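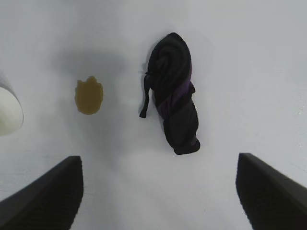
Kaan Sönmez
Stockroom keeper, Canpolat Clothing Hire, Morkow

September

Started at the back of the stockroom, where the bags from the summer hires have been standing. I had meant to do them in August but the returns kept coming and the bags got pushed further under the rail. Bülent moved the rail out for me before he went off to the post office, so there was no excuse left.

I cleared the white table and wiped it down and did the sorting there. The table is the only surface where black things can be told apart. On the grey shelves they all turn into one lump and I have put a left glove in with the tights more than once.

The black roll with the dark purple band across it was the first thing I couldn't place. It's wound up at one end and bunched at the other, and there's a thin black strap hanging off the side. I went through the Lidance list, which is where most of our black comes from, and there is nothing on it with purple. I also looked under accessories in the old book. Nothing. I left it rolled up for the moment so that whoever owns it might recognise it the way they packed it.

Rang Lidance at half past ten. The woman on the desk said she would ask the teachers, but half of them don't start back until later in the month. She did want to know where order 826 had got to. I said it was on the rail and pressed, which was true of the jackets. The trousers I pressed after I put the phone down.

The bags themselves are mostly hangers, spare laces, and the paper from round the collars. I kept the better hangers and put the bent ones in the metal bin. The paper I flattened. Bülent says we will never use it and he may be right, but we ran out at Easter and it was me who had to go and buy more.

Stopped for something to eat at one. Soup again. It rained on the roof light the whole time and I moved the long coats along in case the corner leaks as it did in spring. It held, or at least there was nothing on the floor when I looked at three.

In the afternoon I did drawers. The drawer labels from Flallix came and they are a better size than the old ones, though the sticky side picks up fluff if you put one down for a second. I wrote them in pencil first and then went over them in pen. "Belts, narrow" and "belts, wide" are now two drawers, and scarves have moved down to where I can reach them without the step. Socks stay where they were. I did think about putting the socks with the tights and decided against it – people ask for them separately.

Bülent came back with stamps and a new bulb for the passage. He thinks the roll is a small bag. I think more likely a scarf, or a long sock, and the strap belongs to something else that got wound in with it. We did not settle it.

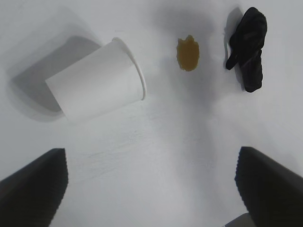
What should you do with black clothes that have been left rolled up for months?

Unroll them, shake them outdoors, and hang them somewhere airy for a day before you decide whether they need washing. If they do, turn them inside out and wash them at 40 or cooler with other dark things.

I wrote that out on a card and pinned it by the sink, as the Saturday helpers ask it in one form or another every time we open the old bags. The card before it said 60 and cost us a set of waistcoats.

Before going home I made a box for things with no ticket and put it on the low shelf by the door. I've written on the lid that they are kept until the end of term. Bülent wanted a shorter time. He is thinking of the shelf space, and I am thinking of the man who came back in February for a bow tie he had left with us in the autumn, and was so pleased to get it that he hired the whole suit again.

The white table needs another going over tomorrow, and a cloth kept beside it instead of in the kitchen. I would also like a second lamp at that end. The window is no good after four at this time of year, and navy and black look the same to me by then.

Still to do: the hat shelf, the button tins, the bag with the broken zip. Ring Lidance again if they haven't rung. Ask the bin men about the hangers – they left them last time. Bus was late and I got in at twenty to seven.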